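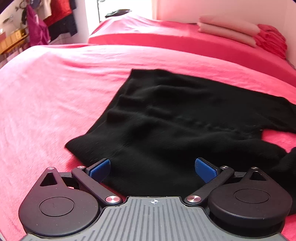 The left finger had started to lag again. Marianna Grabowska felt it in the trigger before she saw it, a soft spot halfway through the squeeze, and then the right pad got to the cloth ahead of the left one and pushed the sweater sideways across the sheet.

She let go and tried it with nothing between the pads. Open, close. Open, close. On the fourth try the left side hung for a moment and caught up with a click.

"Is it broken?" her brother called from the kitchen.

"No."

"It sounds broken."

She carried the gripper over to the desk, moved the boxes back and laid it on a dish towel. The kit from Kokeo was in her backpack: two hex keys, a tube of grease the size of a lip balm, spare pads in a bag, and a card with a phone number on it. She had called the number once, in April, and a man named Hamdan had talked her through changing a pad. He had been eating something at the time.

She started with the pivot at the base of the left finger. The screw turned with no effort at all, a quarter turn and then more. She backed it out and set it on the towel. There was lint wound around it, black and gray, packed tight like the stuff that comes off a vacuum brush. She pulled it away with tweezers. Some of it was wool. Some of it was her own hair.

The right pivot was tight. She left it alone.

"Hamdan," the phone said.

"It's Marianna, unit 428. Left pivot was loose and full of lint. I cleaned it. How tight does it go?"

"Snug, then back an eighth. Did you grease it?"

"Not yet."

"Grease the washer. Leave the threads dry. How many folds are you at?"

"Thirteen since breakfast."

"And the pads?"

She looked. The left pad had worn smooth along one edge, where it met the cloth first. "One of them is going."

"Swap both. If you swap one they pull uneven and you'll be calling me again by dinner." He chewed. "After that, wipe the marker on the plate. With a dry cloth. The last person from Ternow used nail polish remover and took it right off."

She changed the pads, which took eight minutes, most of it spent looking for the second hex key under the towel. She put a dot of grease on the washer, ran the screw in until it stopped, and backed it off. She wiped the marker with the hem of her shirt.

Open, close. The two sides met in the middle. She did it twelve times, slowly, then fast, listening for the click.

Her brother came to the door with a plate. "Can I have my bed back?"

"After this one."

"You said that before."

She stood over the bed, straightened the sweater with her free hand, and then rumpled it again the way the instructions wanted. She lined the new pads up with the nearest corner and squeezed. The knit bunched between them and came up off the sheet.

"Write down the pads," Hamdan said from the desk. She had forgotten to hang up.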